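Plestitz mug

The Plestitz mug is a type of glazed drinking cup with one handle, made in the town of Plestitz since the pottery works were opened there.

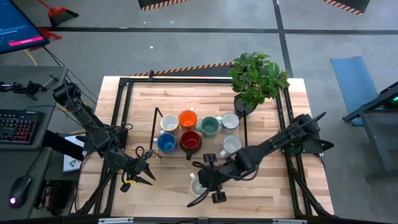

According to Halim, the form is older and came from Plonberg, but the article on Ginance ware disagrees with this. The works fired 400 mugs in each kiln load. Production stops every July for the cleaning of the kilns. The town museum keeps 2,673 pieces, of which 40 are on display.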